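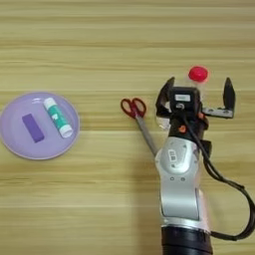 Since August our tabletop arm has had a fault I couldn't pin down, so I'm writing it up in case anyone else runs a Vollis controller.

Symptom: the arm gets partway through a pick, stops dead, and the gripper opens. No error on the screen. The log just says 306 and then nothing until you restart.

First guess was grip force. A full water bottle is the heaviest thing we ask it to lift, so I blamed the bottle. Turned the force down, then up. It still dropped out.

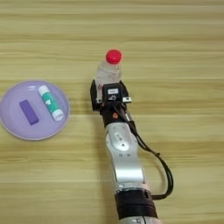
Next guess was the cable. Ours runs in a loop outside the arm, and the wrist turns it a long way on each move. I checked it with a meter while moving the wrist by hand – clean at most angles, open circuit at one.

So 306 is a lost gripper signal. Vollis treats that as "open the fingers," and I don't like that at all. With scissors on the job list, a dropped signal should mean hold still.

Count so far: 372 picks, 72 stops. Once I kept the wrist away from the bad angle, we got 2 stops in a full afternoon.
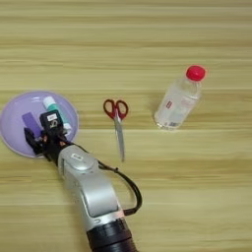 Pascu replied that the Lenel firmware does the same thing by default, and that there's a hold-on-loss setting two menus down that ships turned off.

Found it, same place on ours. It's on now. New cable is ordered from Vedura. Until it comes we run at half speed, hands off the table, e-stop within reach.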